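Restocking with the arms: a how-to for people who used to do it by hand
Shop floor guides, Metonley snack counter

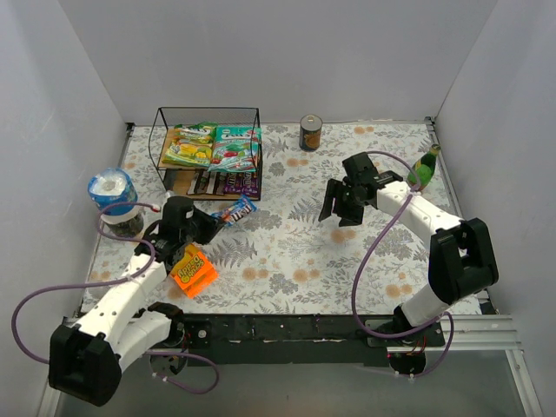
Last changed: November, by Mamta Thakur

You've been moved from stocking to "cell attendant." The pay grade is the same and there is a new lanyard. This page covers a normal shift at the Pevov cell, the two-armed one that sorts returned and misplaced candy back onto the rack.

Before you start

Read the shift note from the person before you. If there isn't one, ask. Tie back long sleeves and take the lanyard off, yes, the new one.

Check the purple cables. Each arm has one, and they hang in loops. Loops are fine. A loop around a bottle is a phone call to Tadholm, who service the arms and are very polite about it.

Laying out the mat

1. Press Hold and wait for the green light on the panel by the door.
2. Put the wire rack at the back left. Bags go on the wooden shelf, bars stand upright underneath. Leave room for whatever is coming back.
3. Set the loose items out on the mat. Flat packs like the M&M's can lie at any angle. Boxes can too, though the orange one tucked under the left forearm is closer than I'd put it.
4. Tall things such as the can with the silver lid stand by themselves near the back edge. Give them space on all sides.
5. Bottles may lie down. Keep them clear of the forearm. You will forget this one.
6. Leave the middle open. Both arms need to get across it, and they don't say excuse me.

The fern and flower mat stays. Management ordered a plain one, the arms were retaught on it for two days, and then it went to the Grigaitė branch by mistake.

Running it

Close up, press Run, step behind the line. The left arm deals with the rack side. The right arm takes the can and bottle side and is the slower of the two. Don't help it. We logged 2,012 items last month and the worst delays came from people helping.

If an arm stops over an item for more than 30 seconds, press Hold, move the item a hand's width toward the middle, and press Run again. If the panel shows 404, it can't find the product in the list. Put that product on your cart and shelve it yourself, the way you did for years.

What your job is now

Less bending, more watching. My knees are in favor. The watching is tiring in its own way, so swap with the register after about 2 hours, and write the swap down or the schedule assumes you stood there all day.

You still decide what's too crushed to sell. The arms will shelve a flattened box with great care. Pull damaged stock before step 3 and mark it on the paper sheet, which is still paper. Requests to change that go to Mamta, who has several.

End of shift

Press Hold, wait for green, clear the mat, wipe it down. Leave a note.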